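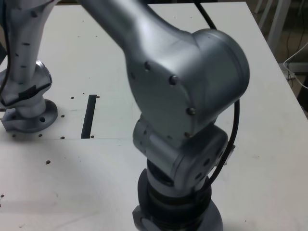 Clerkcombe Recipe Cards is a collection of handwritten kitchen recipes, typed up and tidied so that people can search them, cook from them, or study how home cooks used to write things down. The cards came out of kitchen drawers and one very full biscuit tin, and most were written by people who knew perfectly well what they meant and saw no need to spell it out for the rest of us. Many had lived their whole lives next to a stove, so expect smudges. On a card they have a nasty habit of landing right on the quantity. Where a smudge hid a word we typed [unclear] and left it at that, even when we were pretty sure it said butter.

What you get

There are 1675 cards in the full set. Of these, 1590 are complete recipes and the rest are fragments: a list of ingredients with no method, a method with no title, or (my favorite) a card that says only "as for Easter but less sugar." The fragments live in their own folder, called scraps, so they won't trip up anyone who just wants to make a cake.

Each card is one plain text file with 4 fields: title, ingredients, method, and notes. Notes holds anything written in the margins, including gossip. Please don't skip the notes! Some of the best cooking advice in the whole collection is squeezed in sideways next to a remark about somebody's sister-in-law.

How it was typed

Hélène Desjardins typed the first batch and wrote the house rules, and everyone after her followed them as well as they could. Spelling stays as written. Abbreviations stay too, so you will meet "tsp," "teasp," and "t." for the same spoon. Oven settings such as "quick" or "slowish" have not been turned into degrees. If you want modern measures, the Lundura folder has converted versions of 70 baking recipes, which were checked by baking them, and a lovely winter that was.

Known problems

Two different families sent in cards for a plum cake, and they are nearly word for word alike. We kept both. The soup cards were numbered twice, so go by title there and ignore the number. Cards from the Femow box lean heavily toward jam and pickles and will skew any counting you do of sugar or vinegar.

Using the cards

Cook from them, print them, read them aloud to your mother. If you publish something based on them, please name the collection and keep the cook's initials where a card has them. Corrections are welcome all year, though anything sent in January may sit a while. Send the file name and the line you think is wrong, and if you have made the dish, do tell us how it came out.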